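3.2 Handling of small rounded items

The second set of tasks dealt with items that have no flat side and no obvious place to hold. Participants at the Julgate site sat at a plain grey worktop and passed each item from one hand to the other before setting it down in a tray. Gloves were worn throughout, as they are on the sorting benches at Rosero, where the task list was first drawn up. Of the 53 sessions recorded, 10 were left out of the analysis as the participant had taken the gloves off part way through.

We coded the position of both hands at the moment of first contact. The coding sheet followed Okonkwo's earlier scheme, with one change: the spread of the fingers on the free hand was noted separately from the height of that hand over the worktop. Figure 3 gives a case in which one hand is at the item and the other is held open, fingers down.

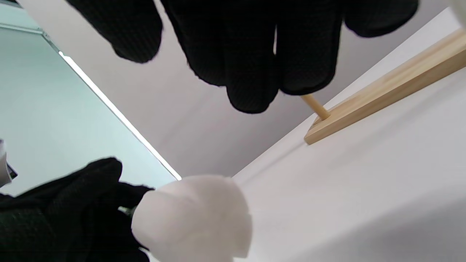 Figure 3. Two black-gloved hands and a pale, rounded item by a grey surface. A fingertip of the lower hand meets the side of the item.

Open postures of this kind were coded as "spread" when a clear gap could be seen between the thumb and the nearest finger. The dark fabric made the folds of the glove hard to read in some stills, and finger joints were therefore not coded. Ese Okonkwo checked all codes against the Iyamu list, and differences were settled by a second viewing.

Spread postures were more common with rounded items than with the boxes and tubes described in Section 3.1. The effect was weaker among participants who had done bench work before.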